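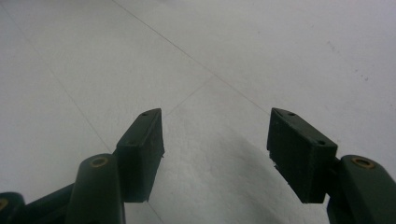

Culow Household Water Use Records
Data Card

Summary

The Culow Household Water Use Records are a collection of meter readings and short household questionnaires from the town of Culow and the neighboring district of Alora. The collection covers 47 households over 29 consecutive weeks. It was prepared by the Fitzsimmons Office for Water Studies and is released for teaching, local planning and general research.

The current release is version 3. It replaces all earlier versions, which should not be used for new work.

Contents of the release

readings.csv - one row per household per week
households.csv - one row per household, with questionnaire answers
weather.csv - weekly rainfall and average temperature for the district
codes.txt - the meaning of every code used in the tables
changes.txt - corrections made between versions

All tables are plain text, separated by commas, with column names in the first row. Volumes are in gallons. Rainfall is in inches and temperature in degrees Fahrenheit.

How the data were collected

Households were invited by letter. Those that agreed to take part received a Zelell meter, fitted on the main supply line where it enters the home. Each meter was read once a week, on Wednesday, and the reading was entered by hand on a paper sheet. Sheets were typed up at the Fitzsimmons office by two clerks working separately. Where the two entries differed, the paper sheet was checked and the correct figure was kept.

The questionnaire was filled in at the start of the study by one adult in each home. It asks for the number of people living there, the type of home, whether there is a yard or garden, and which water-using appliances are present. Questions left blank are coded 9 and should be treated as missing.

Columns in readings.csv

house_id: household code, the same in all tables
week: week number within the study, starting at 1
volume: water used since the previous reading
flag: quality code for the reading
note: short remark by the reader, often empty

Quality codes

0 - reading accepted without change
1 - reading corrected after a check of the paper sheet
2 - reading estimated from the weeks before and after
3 - no reading; the volume is left blank

Estimated readings were used only where a single week was missed. Gaps of two weeks or more were left blank. Users who need only measured values should drop rows with code 2 before any totals are worked out.

Known issues

Meters in a few of the Alora homes were installed on a shared line that also serves an outdoor tap used by neighbors. These homes are marked in the column shared_line in households.csv. Their volumes are too high to be compared directly with the others.

Many households were away for part of August. Very low readings in that month are therefore genuine in most cases and should not be removed as errors. The note column says "away" where the reader was told of an absence, but it is not complete.

Readings below 100 gallons were checked a second time against the paper sheets before release.

The collection is small and participation was voluntary. It does not represent the whole population of either place. Homes with gardens are more common in the collection than in the town at large, and renters are few. Results should not be used to set prices or to judge the conduct of any single household.

Privacy

Names, addresses and account numbers were removed before the tables were prepared. Household codes were assigned in random order and have no link to street or meter number. Free-text remarks were reviewed, and any remark that could identify a person was deleted. Users must not attempt to identify households.

Terms of use

The tables may be copied, shared and changed for any non-commercial purpose, provided that the source is named. Commercial use requires written permission from the Fitzsimmons Office for Water Studies.

Suggested citation: Fitzsimmons Office for Water Studies, Culow Household Water Use Records, version 3.

Corrections

Errors should be reported in writing to the office, with the household code and week number of each row concerned. Accepted corrections are listed in changes.txt and applied in the next release.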